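Pencombe Fruit Share: frequently asked questions
Last revised March 2020

What does a share contain?
A standard share is 3 kg of mixed fruit, packed at the Mivville depot. The contents depend on what growers deliver that week. Strawberries are included only while local supply lasts.

How many shares are available?
The scheme is limited to 200 shares. When all are taken, new applicants go on a waiting list and are contacted in order of application.

Can I choose the fruit?
No. You may exclude one type of fruit when you register. The excluded fruit is replaced by an equal weight of another.

Where do I collect?
From Mivville or from the Avetti Road shop, between 3 pm and 7 pm on your collection day. Uncollected shares are not held overnight.

How should soft fruit be stored?
Unwashed, in a single layer, in the fridge. Wash it just before eating. Apples should be kept apart from other fruit, as they speed up ripening. 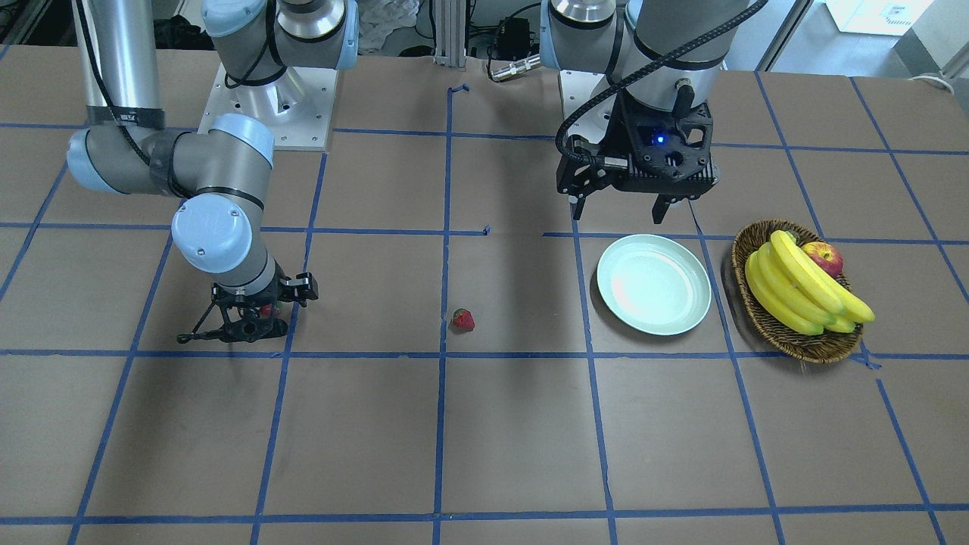 Pui-shan Man writes that strawberries taste better if taken out of the fridge an hour before serving, and asks whether this shortens their life. It does not matter if they are eaten the same day. Do not return them to the fridge afterwards.

What if fruit is damaged?
Report it within a day of collection. Credit is given by weight, for amounts over 100 g.

How do I cancel?
In writing, two weeks ahead. Shares already paid for after that date are refunded in full.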